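**About Brustum** (page updated Sun 19 May, more to come when we get a minute)

We're a contract packing and small-parts shop, 16 on the floor, two in the office. Started out doing hand kitting for the Bautista hardware stores. Still do. Same colour bins, same loading dock, better coffee.

What's changed is the line. Two Tadik arms went in last June, third one now on lids and labels. The dull lifting went to them. Nobody got let go — four people moved off packing and onto setup, checking and repairs, and all four got the pay grade that goes with it. Training is 90 hours, paid, on shift. Not on your weekend.

Not all smooth. The first month was slow and the noise at bench 3 drove everyone nuts. Breaks got moved twice. We still pull orders by hand when a customer wants something odd, and some of the crew prefer those days. Fair enough.

Hidevitz, our training cell, is at the back past the washrooms. New hires start there, before they go anywhere near the line.
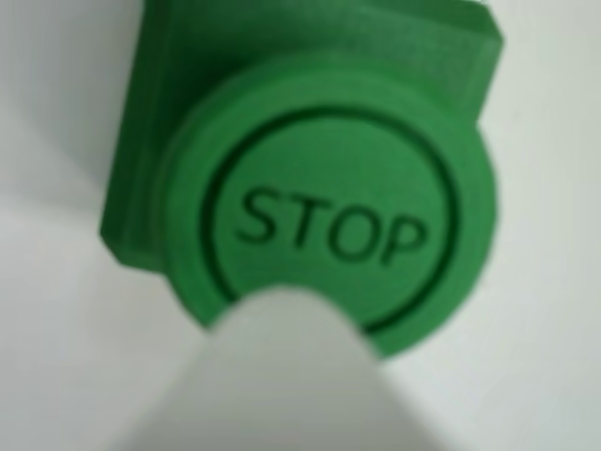
Practice parts for the cell get designed by the people who use them. Anyone on the crew can ask for a change, write it on the board, and the setup team has a go at it. Buttons are a favourite topic. The green one has STOP cut right into the cap with a ring around it, big round face, and a gripper finger can come up at it from below and still leave the word readable. Lettering size got argued over for a week. Red versus green is still being argued, seperate page on the board for that.

Visitors welcome, closed-toe shoes please. Ask at the office, unit 126, side door sticks so give it a good push.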